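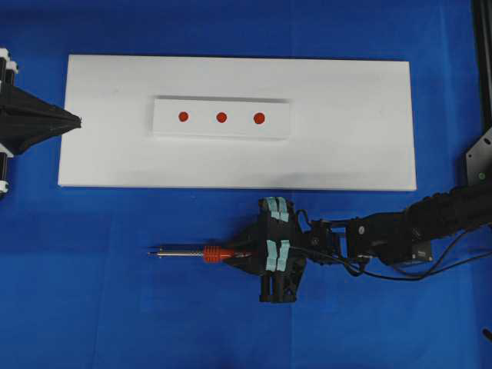

Inicio Cuadernos Proyectos Materiales Contacto
Buscar en el cuaderno... Buscar

Cuaderno de taller: Clustholm, blanco sobre blanco

Sábado, por la mañana

¡Qué ganas tenía de llegar a esta parte! Llevamos desde noviembre hablando de la placa de relieve y por fin la tengo sobre la tela azul: tablero grande, bloque alargado encima y los tres puntos rojos en fila. Todo lo demás, blanco. Lempi decía que en la mesa gris del fondo se perdería el contorno y tenía toda la razón, con el azul de debajo los cantos saltan a la vista desde la puerta.

Lo que más me gusta es la sombra. El bloque sobresale un poco del tablero y con eso basta para que se dibuje una línea gris, muy suave, por arriba y por la izquierda. Yo quería pintarle un filete alrededor (lo tengo en los bocetos de Bolent, página 10) y ahora me parece una idea malísima. El filete queda descartado.

Los puntos: tiran a naranja, más de lo que esperaba, y tienen el borde algo más oscuro. Me encanta el color, contra el blanco tiene muchísima fuerza. El de la derecha me parece un pelín mayor que los otros. Puede ser cosa de mi ojo, hay que pasarle el calibre antes de decir nada a Viktória. A la derecha de ese punto el bloque sigue vacío, y ese hueco es el que nos trae de cabeza:

- Lempi lo dejaría tal cual, como respiro.
- Viktória quiere un cuarto punto.
- Yo voy cambiando de bando según la hora, pero hoy estoy con Lempi.

La tela tiene arrugas. No me molestan para mirar la placa, pero para las medidas sí, así que la próxima vez la plancho. La de repuesto está en el cajón de Dalisay, doblada desde hace dos meses, y estará peor.

Luego, la hoja. El blanco del papel es el que quiero usar como referencia para comparar con el del tablero y el del bloque, que entre ellos tampoco son iguales: el bloque es claramente más luminoso. Papel liso, sin nada escrito, directamente sobre el azul. Me habría gustado tener a mano la carta de tonos de Samedus, pero la tiene Lempi en casa. Con la hoja ya se ve bastante cómo cambia un blanco en cuanto le cae una sombra encima, aunque sea muy tenue. Es una preciosidad, podría pasarme la mañana mirando papel.
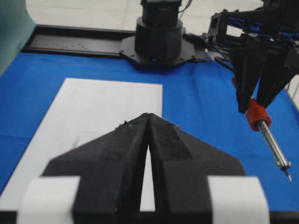

Pendiente para la próxima sesión

- Calibre a los puntos, los tres, y apuntar también la separación.
- Planchar la tela azul. Sin vapor, que la otra encogió.
- Probar la placa con luz lateral y con la persiana a medias. Sospecho que la sombra del bloque gana mucho.
- Recortar un círculo de cartulina roja y dejarlo suelto en el hueco, sin pegar, para que Viktória vea su cuarto punto y decidamos con algo delante.
- Pedir presupuesto para la tirada. Si son casi 2.000 placas, el bloque tiene que salir más sencillo de colocar.
- Lempi: ¡trae la carta de Samedus, por favor!

Nota al margen: si se queda el hueco, habría que ver si la fila de puntos se corre un poco a la derecha. He tapado y destapado con el dedo unas cuantas veces y así también funciona. Lo dibujo esta tarde.

Compartir 2 comentarios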